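Zernine
Vacancy: Immigration Caseworker, Employer Sponsorship
Posted 9 Jan 2025

Zernine prepares work visa and residence filings for employers who hire from abroad. We are hiring one caseworker for the sponsorship team in our Lunside office. The position is full time and permanent, and reports to Lihua Han, Head of Casework.

The team handles 600 open files at any time, most of them temporary work petitions, extensions and changes of status. A caseworker carries 79 files on average. Clients are mid-size employers in engineering, food processing and health care, along with their workers and the workers' dependents.

Duties

Prepare petitions, supporting letters and exhibit lists for attorney review.
Collect and check passports, entry records, pay statements and degree evaluations.
Track expiry dates and open extension files 200 days before status ends.
Draft answers to requests for evidence within the internal deadline set by the supervising attorney.
Update the case record in Inora on the day any notice is received.
Explain filing steps to workers by phone and in writing. Legal advice is given by attorneys only.

Caseworkers also support the annual audit of employer compliance files in August. Leave during that month is limited and must be agreed on in advance.

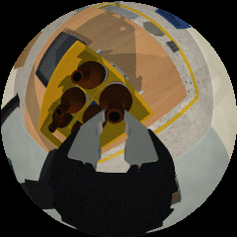
Requirements

At least 4 years of experience in business immigration, as a paralegal or caseworker.
Working knowledge of labor condition filings and prevailing wage requests.
Accurate written English. A second language is useful — Mandarin, Spanish or Tagalog in particular — but not required.
Experience with a case management system. Training on Inora is provided.
Authorization to work in the United States. Zernine does not sponsor for this position.

Terms

Hybrid schedule, with two days a week in the office after the training period. Health and dental coverage start on the first day of employment. The salary band is sent to every applicant invited to interview.

How to apply

Send a resume and a one-page cover letter to Lihua Han through the careers form. State your notice period and the case types you have handled. Do not attach work samples that contain client data, even with names removed — such applications are deleted unread.

Shortlisted applicants complete a timed file review using a test employer record called Pan, followed by one interview with the casework team. References are requested after the interview.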